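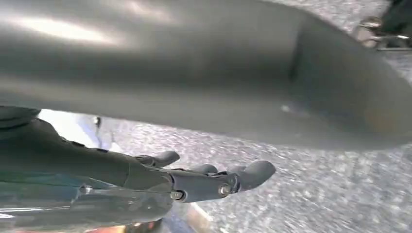 *Wrist cam, Monday. Hand with three fingers in view under the grey body, speckled floor behind.*

**Monday, after lunch. Equipment plan, second go**

Right, I've got the arm powered up next to me and a spreadsheet open on the other screen, and I'm going to write this down properly because last time I did the budget in my head and we ended up with a lovely bench and no spare cables. This is the list for the October order. If you're reading this in the shared book, scribble in the margins (pencil please), I want to send it off before everyone disappears.

**Hands**

The big one. We've got the one hand, the charcoal plastic one, and everything we do goes through it. If a finger goes, we stop. I've been putting off asking for a second because it feels greedy, but I sat down and thought about what a fortnight's wait for parts does to us and I don't feel greedy any more!

So, options as I see them:

- A second complete hand from Plukitz. Quote is 1,900, delivery on top. Same fittings as ours, same software, nothing to relearn.
- A finger repair kit, also Plukitz, 600. You get fingers, joint screws and a bag of fingertip pads. No palm, no motors.
- The Correa two-finger gripper, which is cheaper to run and tough as old boots, but it wouldn't do half of what we want. Getting fingertips in under a curved edge is the bit I care about and I can't see two flat jaws being much use for that.

I keep going back and forth. The kit is the sensible buy, and it covers what I think will wear first, the pads and the joints. But if the palm dies the kit is just a nice box of fingers. My current feeling is kit now, whole hand in the spring if there's anything left. I'd like to be argued out of it.

Also, whoever places the order: ask Plukitz whether the joint screws are the same length all the way along. The drawing we've got shows one size and the parts list shows two. I don't want to find out with a screwdriver in my hand.

**Camera**

I'd love a better wrist camera. The floor smears whenever the arm is moving, and our floor is all flecks so you really do notice it, it goes streaky like a bad photocopy. Bright patches wash out as well, on the big grey body and on the shiny bits of the arm. Fine for me looking at a screen. Less fine if we want the software to find an edge by itself.

Two things I want to try before spending anything:

1. Shorter exposure and more light. We own lamps. They're in the cupboard behind the packing foam.
2. A strip of matt tape over the shiny part of the arm nearest the lens. Costs nothing, looks awful, who cares.

If neither helps, Cundero do a global shutter camera that would fit the bracket with a bit of filing. I haven't got a firm price, so I've left the line in the sheet with a question mark. Please don't fill it in with a guess, I'll ring them.

**Floor space and stand**

There's a gap between the arm and the metal stand that I'd like to keep. If we get the second hand it needs somewhere to live that isn't the end of my desk, so I've put in for a shelf and a lidded box with foam cut to shape. I've also asked Geltgate what they'd charge for a proper wheeled trolley. They made the last one for the other lab and it's still going, wobbly wheel and all. No answer yet. I'll chase.

While I'm on about the floor: can we add a decent magnetic sweeper to the order? Dark little things disappear on those speckles, and I spent a good part of last week on my knees looking for a washer. A tray mat in a plain light colour would do the same job for less, now I come to write it down. Put both in and see which one survives.

**Boring but needed**

- Cable ties, the reusable sort. We've got 3 left, and I know where they are and I'm not telling.
- Spare emergency stop button. The one we have is fine. I want one in a drawer anyway.
- Thread lock, the weak blue kind. NOT the red. We all remember.
- Wipes that don't leave fluff on the fingertip pads.
- A second set of small hex keys, on a ring, chained to something heavy.

**Training and time**

This never makes it into the budget and it should. Fitting new fingers means calibrating them afterwards, and that's a day gone, probably more the first time. I've put two days against the kit and three against the whole hand, and I've marked them as days when the arm isn't available to anyone else. If that clashes with your bookings, shout now.

I've asked as well whether Plukitz will throw in a session over video when the parts arrive. They did it for the first hand and it saved us a lot of squinting at the manual. Worth pushing for if they won't move on price (they didn't last time, though they did come down on carriage after a second email).

**Where that leaves us**

Kit: yes, unless someone objects. Whole hand: spring, depends what's left. Camera: lamps and tape first, then phone Cundero. Trolley: waiting on Geltgate. Correa gripper: leave it, though I'll keep the leaflet in the folder.

Going to dig the lamps out before I lose the afternoon. Tape's in the second drawer, I think, unless it's been borrowed for the door again.

*Later:* found the lamps, one needs a new plug. Adding a plug to the list.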